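Soirée série au salon : nos astuces pour tenir jusqu'au générique
Par Perla Bañuelos
Rubrique Maison

La saison 2 de Clelledero compte 15 épisodes et presque autant de trahisons. Le scénario, on n'y peut rien. Le canapé, les miettes et les reflets sur l'écran, si.

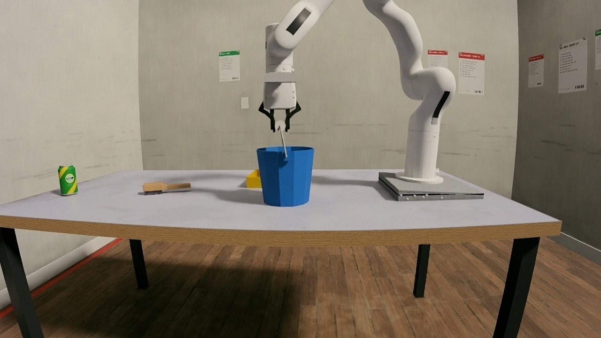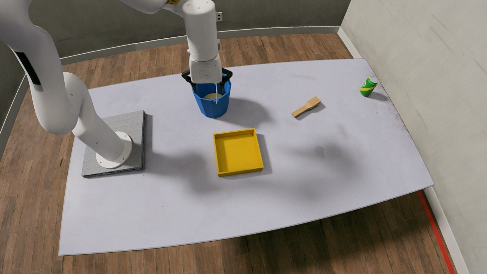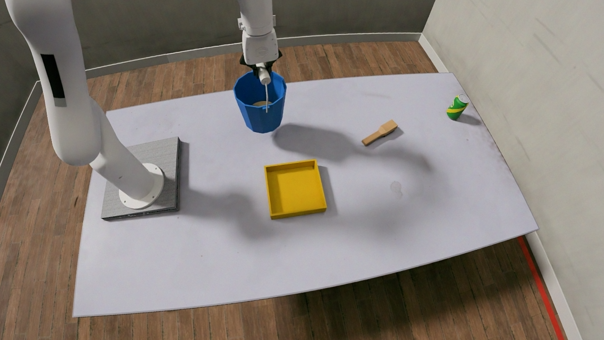
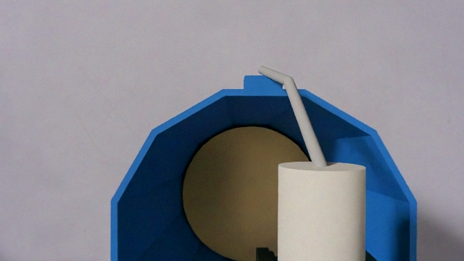 Dernière image : gobelet blanc et paille coudée.

Les reflets
Toute la série se déroule dans des caves. Tirez les rideaux, éteignez le plafonnier et posez une petite lampe derrière le téléviseur, jamais en face. Vous verrez enfin qui étrangle le notaire à l'épisode 4.

Le son
Les dialogues sont chuchotés, les explosions non. Cherchez « mode nuit » dans les réglages audio. Sur ma vieille barre Hendard, il se cache dans le troisième sous-menu, après la langue des signaux d'erreur.

Le pop-corn
Pour quatre personnes, 200 g de maïs suffisent largement. Gardez le couvercle entrouvert pour laisser filer la vapeur et salez hors du feu. Servez dans des bols individuels : le saladier commun a brouillé plus de familles que l'héritage des Bermúdez dans la saison 1.

Les taches
Soda sur le tissu : tamponnez avec un linge propre et de l'eau froide, du bord vers le centre. On ne frotte pas, même pendant un rebondissement. Pour le beurre, saupoudrez de terre de Sommières, laissez agir une nuit, puis aspirez. Essai préalable sur un coin caché.

La télécommande
Une bande velcro sous l'accoudoir, l'autre au dos de l'appareil. Mon mari trouve ça laid. Il la cherchait encore à la 19e minute du final.

Les pauses
Chaque épisode dure 47 minutes. Lancez la bouilloire au début du résumé, que tout le monde prétend ne pas regarder.

À lire aussi : dépoussiérer ses DVD de Zosier sans les rayer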